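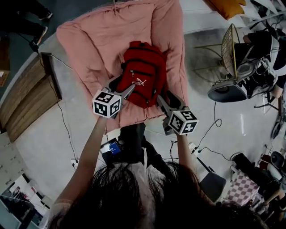
Hand-held grippers on a red backpack, demo room, Mikdale.

Print this page | E-mail this page

About Kollen

Kollen tests robot training kits before other people pay for them. We started doing this after buying one ourselves and finding that the brochure and the box had little in common. We don't sell hardware, and we take no commission from anyone who does.

Most of what reaches us now is hand-held: a pair of grippers with printed marker cubes, worked by a person, whose movements are meant to teach a robot arm later on. Vendors like to say that anyone can do it in an afternoon. We have our doubts. Soft things with straps and zippers are where we begin, and a bag on a cushion tells us more than any stack of blocks.

The kit on our floor at the moment is the Gorkalard. Our log for it stands at 618 recordings, of which we kept 445. The sales sheet promises that "nearly all" will be usable, and we would like to know who did that math. Setup took us 57 minutes. The grip is comfortable enough. The manual is poor, and the page on calibration contradicts itself twice.

Zariņš, our longer-running report series, covers 7 kits so far. Two of them we would buy. Reports go to subscribers first and to everyone else in September, vendors included. They may correct our facts. They don't get to see the verdict early, and asking nicely hasn't changed that.

Loan kits are welcome at Mikdale if you also pay for the return shipping.

Print this page | E-mail this page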